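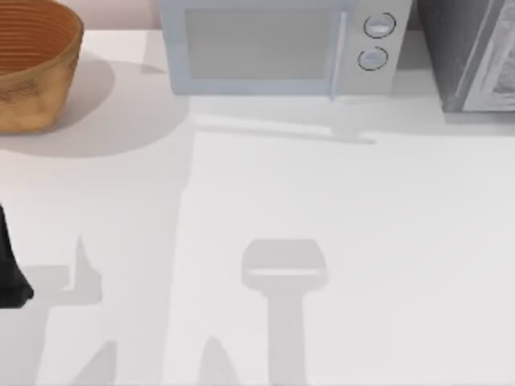 ## Studio B pre-session check – comments from April

Room: Studio B, Clonport
Checked by: Luuk Van der Linden
Rig: Dedus drum machine, Zevden 4-channel interface, laptop, two powered monitors

### Power and cabling

- [x] Mains strip switched off before anything is plugged in. OK.
- [x] Power leads free of cuts and kinks. OK. The lead on the left monitor has been replaced.
- [ ] Strip not overloaded. The spare synth was on the same strip as the monitors. Move it to the wall outlet before the next class.
- [x] Audio cables taped down where people walk. OK, but the tape by the door is lifting.
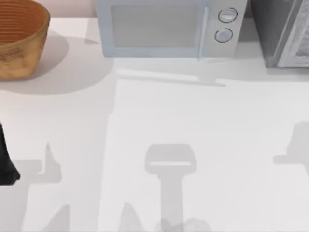
*2 min read*

### Levels and hearing

- [x] Monitors turned down before power-up. OK.
- [x] Power-up order posted: sound sources first, then interface, monitors last. OK. Reverse it to shut down.
- [ ] Headphone outputs at zero between users. Output 3 was left near full. I turned it down and put a note on the panel.
- [x] Limiter on the master track. OK. It was missing from the older template, so please delete that one.
- [x] Break every hour, at least 10 minutes. On the schedule.

### MIDI and sync

- [x] Only one device sends clock. OK – the laptop leads, the Dedus follows.
- [x] Stop button tested from both ends. OK.
- [ ] No feedback loop on the USB return. The return track had its monitor set to "In" while the send was open. This gave a loud howl at low volume. Set to "Off" and save the template again.
- [x] Local control off on the keyboard. OK.

### Storage

- [x] Projects backed up to the Van Wijk drive. 3,559 files copied, no errors.
- [x] Some 300 GB free on the drive. Enough for this term.
- [ ] Sample folders named by class. Two folders are both called "kicks new". Rename them.
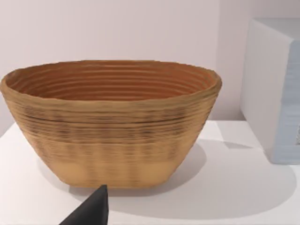
### Before the next session

1. Move the synth power supply.
2. Press down or replace the tape by the door.
3. Save the template with the USB return set to "Off".
4. Rename the two sample folders.

Items 1 and 3 must be finished before students use the room. The other two can wait a week. – Luuk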